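Small things in a rented room – gallery

Updated 16 Nov 2018

Welcome to this page of my gallery. Since June I live in a furnished room on Trornusgate, and it is the first time that I have a room with its own wardrobe. Before this I had one shelf and 8 hooks. I wanted to record how the small things are kept, the ones that have no proper place: the roller for the fringe, the bar of soap not yet in use, the snack for the bus.

My method is simple. Once a month I take out everything which has gathered in the drawers and in the coat pockets, and I put it on the bed. A part of it goes on a tray, the rest stays on the sheet beside, and then I decide. My neighbour at Lowther Court does the same with a baking dish, so I do not think that I am very original.

The tray is the gold one, shallow, with a polished surface. I bought it at the Odis homewares shop when they were closing the upstairs floor. It was meant for cups, but I never carried a cup on it. It is better for sorting, because the edge is low and I can see all the contents at once.

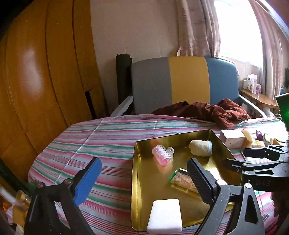 The striped sheet is my favourite colour combination of this year, pink with teal and red and white between. I have been told that it does not match the floral curtains. The curtains came with the room and they are also pink and white, so in my opinion they are at least cousins.

The tray, this month. Pink hair roller with its white clip, a snack bar in green wrapping, a white sponge block, and a small knitted thing in cream colour. The roller belongs in the bathroom and always travels out again.

On the sheet beside. The amber soap and the little white box. I like soap that lets the light through and I keep it longer than I should.

The chair. The back is in three colours, grey, mustard yellow and teal blue, and the arms are white. I found it through the Surko second-hand list, and I paid too much for the delivery. It stands by the bed and receives all the cloths that are waiting to be folded, as the dark reddish-brown one. I am not ashamed, every chair in a bedroom has this job.

The wardrobe. Orange-brown wood, glossy, with curved panels on the doors. It is large for this room and I would not try to move it alone. The landlady says it was in the house before her. I polish it with a soft cloth and nothing else – one time I used a spray and it left marks for weeks.

The corner. My mat lives rolled up behind the chair. It is tall when it stands like this, but under the bed it collects dust.

The window side. The best light in the room comes from here, and I do most of my sorting on this side of the bed when the day is bright.

If you also keep a sorting tray, please write to me through the contact form and tell me what you found on it. I will put up the kitchen drawer next, when I have the courage to open it.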